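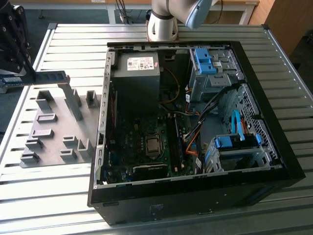
8/10/23

RAM task, bench 2, club build for the Larow round.

Started with the case on its side, same as last session, and reran the pick from the fixture. The pick itself is fine now. Grip force is down to 40 percent and the module no longer shifts in the fingers when the arm lifts. We had it at 65 before and it was tilting the stick every time the pads closed on the label side.

The place is still the problem. Ran the full cycle until lunch with the old approach path. The module gets over the slot, comes down, and one end seats before the other. Then the force limit trips and the arm stops, as it should. Backed off by hand each time. Do not raise the limit to get past this. Plundon did that last year and cracked a slot on their practice board.

Checked the obvious things first:

Latches. They have to be open at both ends before the run. I forgot once and lost a run to it. Added to the start card.

Case position. It moves on the slats if anyone leans on the bench. Pushed it back to the tape and re-taught the corner point. The offset had drifted by more than I expected, so I don't trust any of the numbers from before this entry.

Cables. The black bundle from below the optical drive bay needs to stay clear of the approach. Nothing touched it today but the wrist passes closer than I like when it comes over from the fixture. Raised the travel height by 51 mm for the crossing, which costs a little time on each cycle. We can win that back later.

After the re-teach, slowed the last part of the descent and added a small rocking move, one end down first on purpose and then the other. First try was too much rock and it tripped again. Cut the angle in half and it seated. Reset, ran it again, seated again. The third one tripped. So better but not done.

Fixture plate: the printed holders are okay for the memory but the slot on the tall post is tight. Filed it a bit. If we reprint the plate, open up that slot and leave the small ones alone. The Klinhom printer is free in the evenings, file is in the shared folder under Dritach, use the newest one and not the one marked final.

Other notes. The log file stops writing after 200 entries and starts over at the top, so the morning runs are gone. Copy it out before lunch until somebody fixes the script. The rules sheet says the side panel stays off for the whole round, so no need to plan for that.

Next session: same path, same speed, change only the rock angle. Write down every trip, even the ones that are our own fault — I skipped a couple today and now can't say how often the latch mistake happens. Power the arm down at the box and leave the module in its holder when you're finished.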